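March, 3.30 pm, foam sorters

Second sheet of the Tallow foam cut after lunch, same blade as the orange. Went over the edges with 1000 grit, lightly, as it drags if you lean on it. The Damuvetti sheet is still in its wrapper under the bench, order 3946, leave it for the trays.
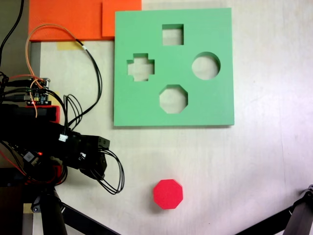 Hole clearance is still the main question for the Skistum set. I want the blocks to drop in without a push, but a loose fit lets a child put the wrong shape in. The green board has the square, cross, circle and octagon, and the octagon is the one to watch, being so near a circle. Try the red block in both holes and write down what it does. If it goes in the round one, recut the circle.

Masking tape is low, more on the list.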